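Genre Fiction Workshop
Handout 5: Pairing Two Leads in the Historical Mystery
November 2003
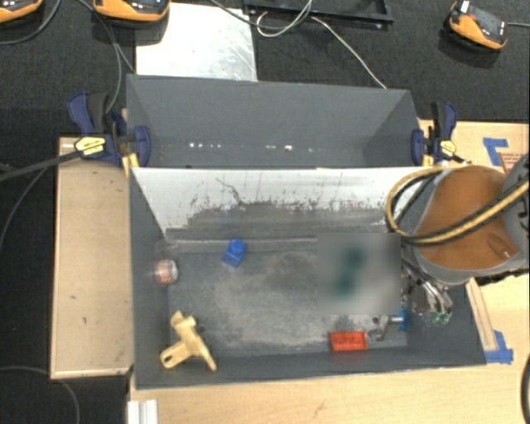 Gray bin with a sloped divider between its two compartments.

Reading for this session: the opening 72 pages of Skelia, and the chapter from Asside on the course shelf. Bring both.

1. Terms

A paired-lead mystery has two characters who share the work of detection and who each hold at least one chapter from their own point of view. A helper who only reports on the detective does not count as a lead. Asside is a borderline case. The brother narrates almost half the book but makes no finding of his own until the last third. For our purposes, treat it as a single-lead book with a strong narrator.

The historical mystery is set in a period the writer must research. The older definition asked for a gap of fifty years between setting and writing. We will use a looser test: could the method of investigation shown in the book still be used today without change? If it could, the period is doing little work in the plot.

2. Division of knowledge

The two leads should not know the same things. In Skelia, one lead reads the burial records and the other knows the river. Neither can locate the second grave alone. The writer sets this up in chapter 2 and does not use it until chapter 8. Note how little is said about it in between.

Common faults in student drafts:

Both leads explain the same clue to each other. Cut one of the speeches.

One lead has all the facts and the other has all the feelings. Give each of them some of both.

A secret held by one lead is kept from the reader even in chapters told from that lead's point of view. This can be done, but the chapters must be short and the character must have some cause to avoid the thought. Elari does it badly. Compare pages 40 to 44 with the confession scene and mark every line that no longer makes sense.

3. The romantic subplot

Publishers' catalogs now list many books in which the two leads are also a couple, or will be by the end. The subplot has its own line of events and should be outlined separately. Draw two columns. Put the steps of the investigation on the left and the steps of the courtship on the right. Where a row has entries in both columns, the scene carries both lines and will usually need more length. Where five or more rows in succession are blank on one side, that line has been dropped and readers will notice.

An obstacle in the right-hand column should come from the case where possible. A misunderstanding that one plain sentence would clear up is weak.

4. Period detail

Chiba (1998) is the set text here. The edition matters, as the later paperback drops the author's note on sources. Look at the port inspection scene. The details are few: the stamp, the price of the crossing, the smell of the rope store. Each is noticed by a character who needs something from it. Set this against the long inventory of the doctor's study in Elari, which stops the action for three paragraphs.

Dialogue should avoid words that came into use after the period. It does not need to copy period speech in full. Contractions are acceptable in most settings after 1700.

5. Exercise

Write a scene of no more than 800 words in which two leads examine an object neither has seen before. Use one point of view only. By the end of the scene each must have drawn a different conclusion, and the reader must be able to tell what both conclusions are. Do not use italics for thoughts.

Typed, double spaced, pages numbered. Two copies. Late work will be read but not discussed in class.

For next session: Elari, remaining chapters. We will start with the table of scenes from section 3, so have it filled in for at least one of the set books.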